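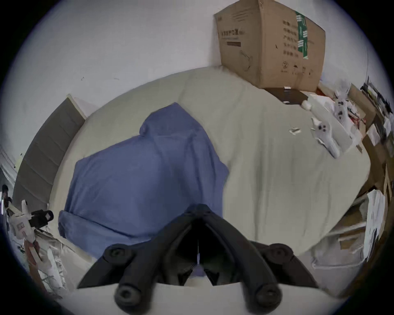

Last modified: January, 9:40 pm

Speaker notes – club night talk on the Pramness hill climb

Start with the sound. Ask who has heard a small car held flat out between stone walls, and let them answer! Then the basics: Pramness is a public road the rest of the year, closed for the meeting, and it climbs 348 feet from the start line to the finish. One car at a time, against the clock.

Slow down for this bit. Twenty-six corners, and the one everybody talks about is Gill. You come over a crest with the car light and you have to be braking already (I never was, my first year). Tell the hay bale story if they seem awake.

Next, Pascal Mallet and the Druta. I love this car. Home-built, chain drive, 400 kilos with him in it, and he drove it up in the rain on tires he had cut by hand. Don't rush – pause before giving the result. He finished second in class and was thrilled.

Explain split times here. The split is taken at Plirier, just past the halfway point, and it's where you find out if you got Gill right. Keep the math short.

Getting started: helmet, license, a road car in decent shape. Last year had 32 first-timers and I'd love to see more. Mention the school for new drivers in May.

Questions. Entry forms are on the table by the door.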